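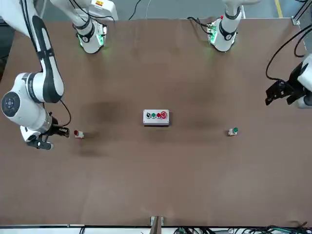 4.2 How we picked the shutoff records

I should say up front that I didn't set out to write about valves. Our first plan was to look at methane readings along the Fandley gathering line and leave it there. But every time I pulled a month of readings I found myself flipping over to the maintenance log to see what the crews had been doing that week, and after a while the log was the more interesting of the two. So we switched.

The log covers the whole line, from the Walent wellheads down to the compressor yard, and it holds 3153 entries. Most are dull. Somebody greased a stem, somebody painted a handwheel, somebody drove out and found the gate locked (this happens a lot more than I expected). We kept an entry only if it named a valve by its tag number and said whether the valve was open or closed when the crew left. If the tag was smudged or typed wrong and we couldn't match it to the line map, we dropped it. I know other people would try to rescue those by guessing from the date and the route, and I did try that on one batch in August, but two of us working separately kept landing on different valves and I gave it up.

The company that runs the line, Henriques, changed its form partway through. The old form had a free box for remarks and the new one has a pull-down list. I liked the old one better! People wrote things like "stiff, went back with longer bar" and you could tell exactly what kind of day they'd had. On the new form that same visit comes out as "operated - resistance" and you lose the longer bar. We coded both into the same three groups: moved freely, moved with effort, did not move.
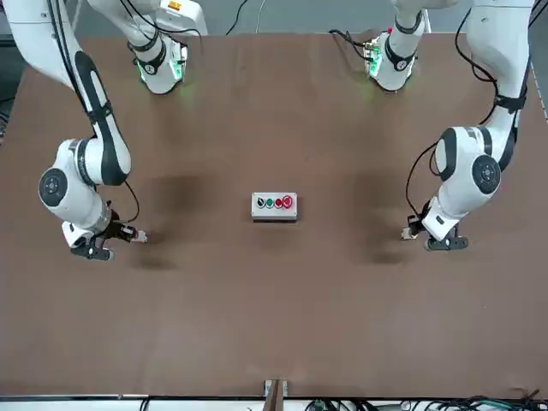 Figure 3. Right arm with its gripper just above the tabletop.

4.3 What counts as a late closure

The rule on this line is that a block valve should be fully closed within 20 minutes of the call. I have some doubts about that number, and I'll come back to it in Section 6, but it's the one the crews are held to and it made sense to score them against it. We started the clock at the time written on the dispatch sheet and stopped it at the time the crew wrote down. Both are handwritten for the older entries, and both tend to fall on the fives and tens, so please don't read much into a gap of a minute or two.

We found 18 valves that were late more than once. They are not spread evenly along the line. Most sit on the wet stretch below Walent, where the access road floods and the crews have to walk in from the county highway. Once I saw that on the map I went back and split the travel time from the turning time wherever the sheet let me, and the picture changed quite a bit. The turning times on the wet stretch look a lot like the turning times everywhere else. The walking is what eats the clock.

The exception is the group fitted with Collarex packing. Those were slow to turn even on dry ground with the truck parked next to them. I don't want to lean on this too hard - it's a small group, all put in during the same season, and they may share some problem that has nothing to do with the packing. A reader of an early draft asked if we had compared them with the same packing on another line. We haven't, and I'd love to see it done.

One more thing on the scoring. If a crew was called off before the valve was closed, we left the entry out of the late count but kept it in the travel table. You'll see the totals disagree for that reason.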